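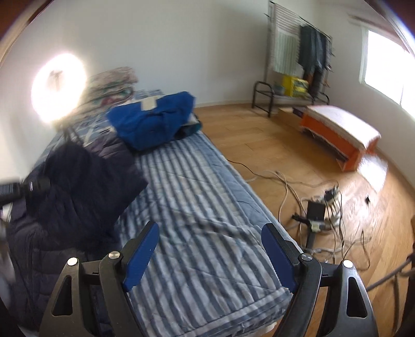 Week 5 of Running a Household is about textiles, and I have been looking forward to it since December! Last time we finished with kitchens, where everything has a hard edge and a place on a shelf. Cloth is different. It slumps, it hides other cloth, and a bed that started the morning perfectly respectable can end up with a stack of folded blankets at the wall end, a crumpled bright blue something in front of them and a big navy garment heaped along one side of a striped quilt. You will meet that bed in every house you ever work in (mine included). The question for today is where you would begin, and I want you to have your own answer before we go through mine.

Handout for session of 2/13/25
Tutor: Gifty Akolgo
Room 26, bring a pencil and one garment you find difficult to fold

1. Bed first or pile first?

There are two schools. Aidoo, whose chapter you read for homework, strips the bed completely, puts everything on a chair and starts again from the mattress. I love the thoroughness of it, but it does need a chair, and in a small bedroom the chair is usually full as well. The Tidorley method leaves the quilt where it is and uses the bed as a worktable. You sort on top of it, you fold on top of it, and you straighten the quilt at the very end.

We shall be using Tidorley in class. Please still know Aidoo for the written paper.

2. Reading a heap

Before you touch anything, stand at the foot of the bed and look. What is already folded? Leave it alone. So many beginners unfold a decent stack of blankets just to fold it again their own way, and there goes ten minutes. A stack of mixed colours is perfectly fine if the edges are sound.

Next, what is the biggest loose item? Deal with that one first. It is nearly always a coat, a dressing gown or a duvet cover, and once it has gone you can see the size of the job properly. After that, work towards the wall.

Then look for things tucked under other things. Lift, don't pull. A pulled garment brings its neighbours with it, and a zip dragged over a quilted cover can catch in the stitching.

3. Stripes are your friend

I get quite carried away about this bit. A striped quilt is the best folding guide you could ask for! Lay the hem of a jumper along one stripe and you have a straight edge without measuring. When you come to smooth the quilt itself, the stripes show you at once where the fabric has shifted: they ripple where it is wrinkled and they run off at a slant if the whole thing has been tugged round. Checks are even better, with lines going both ways. Plain covers are harder, and you will need to use the border or the seam.

Smooth from the middle out to the sides with flat hands. Two or three long strokes do more than a lot of little pats.

4. The padded jacket

Everybody's least favourite, I know, but do give it a chance. Spread it right out on the bed before you fold anything, like the dark navy puffer lying across the striped bedding at the end of this section. Look at the ridges between the lines of stitching. Those lines are where the jacket wants to bend, and if you fold with them it will lie much flatter. Find the part that has bunched up and ease it out first.

Do up the zip or poppers. Turn it face down. Bring the sleeves in across the back, one over the other. Press the air out slowly from the hem up towards the collar, then fold in half, or in thirds for a long coat. Don't kneel on it (yes, I have seen it done). If it is to be kept until next winter, hang it or lay it loosely on a shelf, as filling left squashed for months is slow to recover its loft.

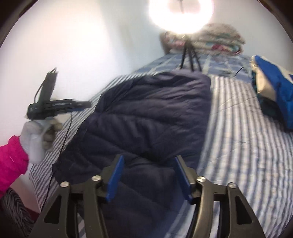

5. Practice and reading

In pairs, one of you makes a heap from the Plikemo box and the other clears it by the Tidorley order. Swap over. Write down the order in which you picked things up and mark anywhere you had to go back.

Reading for next week: Cana, the chapter on blankets and bedcovers, up to page 32. The part on storing wool is wonderful and I will ask you about it.

Written task: describe a bed in your own home as you found it one evening, and set out the steps you would take. One side of paper is plenty. Hand it in at the start of the session, with your name at the top this time, please!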